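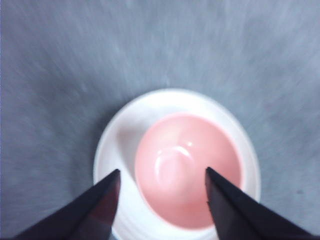 Thursday night was robotics club again, and I got home so late that the dog had given up on me and gone to bed. Worth it though! We've finally moved on to crockery.

A bit of background if you're new to the blog. I joined the Steltivton club in June, mostly to get out of the house, and got put on the team doing table setting for the Staltari challenge. You get 6 minutes to set a place for one, and the cup and saucer are worth more than everything else put together. Full marks is 405 points, which is such a weird number that I asked twice. Something to do with bonus points for neatness.

My job is driving. I steer the arm by hand through the same little job, over and over, and the runs get saved so the software can learn from them. We call ours Bassey (the arm, I mean, the software doesn't have a name anyone would print). The plan is 1,000 runs before the competition and we're up to 300, so there's a lot of tea-making talk and not much tea in my future.

The cup with the pink inside is my favourite. White on white is a pain when you're looking straight down, because the rim of a cup just melts into the saucer, and that splash of colour gives you something to aim for. I come down slowly with the fingers wide open, stop, check both sides, then go a bit lower. Rush it and you nudge the saucer and have to start over — ask me how I know.

The other team are using the Jokero kit and they've already got theirs folding serviettes. Show-offs.

I'm down for the early spot next week, so if anyone has a plain saucer they don't mind losing, chuck it in a bag and leave it at the front desk for me. Mugs we've got plenty of.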